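Offene Türen bei Grornix: ein Nachmittag zwischen Kleiderbügeln

Prudulberg, 12. März 2018 – Ich wollte ja nur kurz reinschauen und bin dann bis zum Schluss geblieben! Grornix hatte zum Tag der offenen Tür geladen, und 605 Leute sind gekommen (die Schlange am Kaffeestand war entsprechend). Am vollsten war es bei Asora, dem Roboter, der Kleidung auf Bügeln von der Stange nehmen und wieder zurückhängen soll. Klingt banal, aber schaut euch mal an, wie eng es da zugeht: Holzbügel, schwarze Klamotten, glänzendes Metall.
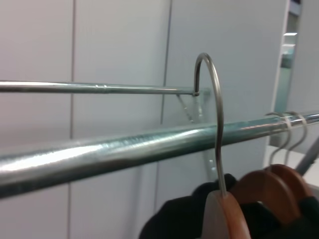
Jetzt wird geübt

Das Team hat uns erzählt, dass Asora seit Februar 4000 Griffe hinter sich hat. Besonders heikel seien die Haken, weil dünner Draht vor blankem Chrom schwer zu erkennen ist – das glaube ich sofort, mir geht es morgens am Schrank nicht anders. Ich durfte sogar selbst mal ans Steuerpult und habe für ein einziges Hemd 93 Sekunden gebraucht. Na ja!

Die Vorführung lief zweimal, die Halle in der Weerasinghe-Passage bleibt danach wieder für Besucher geschlossen. Ein neuer Termin steht noch nicht fest, aber ich gehe auf jeden Fall wieder hin.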